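Stastside finger service kit: is it worth having?
2026-10-01
4 min read
12 comments

I don't like service kits as a rule. You pay for a printed box and get bits you could have picked out of a drawer. So when Valentin Onu at Vernov offered me one of the Stastside kits for the hand-held grippers, I said I'd try it and that he might not enjoy the result.

The box has replacement finger tips, a set of pivot screws, thread lock, a feeler strip and a card of instructions. It claims to take a tired gripper back to "as new" in nine steps. Two of those are opening the box and reading the card.

Our gripper had come back from Flurudport with slop in the left finger. You could rock it by hand, and anything thin would twist as the jaw closed. I fitted the tips, did the pivots up as the card says and left the thread lock overnight. No complaints about the parts themselves. The screws are decent and the tips went on without filing.

Where I start to grumble is the alignment check. The card tells you to close the jaw on the plastic block supplied. Any old gripper can hold a fat block. It tells you nothing about whether the tips meet properly, so I ignored it and got out bolts and washers. A washer stood on its rim between the tips is a much harder test, and you can see at a glance if it leans.

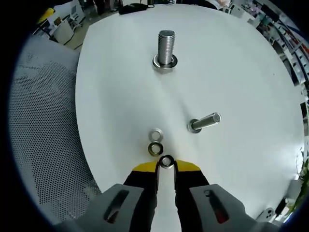

What the card gets wrong

Step six has you tighten both pivots fully and then back them off "slightly". How much is slightly? I did it by feel, then again with the feeler strip, and the second go was better. Hamish Tuhiwai did the same job on ours at the other bench and ended up with a different setting altogether, which he is still defending.

The card also skips cleaning. If there is grit in the slots, new pivots will be worn pivots by December. Brush them out before you fit anything, and wipe the tips after. Chow's older kit had a little brush in it. Stastside leaves it out and charges more.

My own check goes like this. Pick up a washer flat from the table, turn it on edge, hold it, look through the hole, put it down, do it again with a different one. Keep a bolt or two nearby for when you want something heavier.

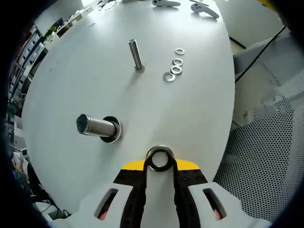
Would I buy it?

For one gripper, no. Order the screws and tips separately under part number 904 and use your own thread lock. If you look after a shelf of them, the kit saves some hunting about, and I can see a busy workshop keeping one in. I still wouldn't trust "as new" on the lid. Ours is tighter than it was, and I'll say more once it has done a proper spell of work.

Valentin has asked for his plastic block back. He can have it.

Shared 31 times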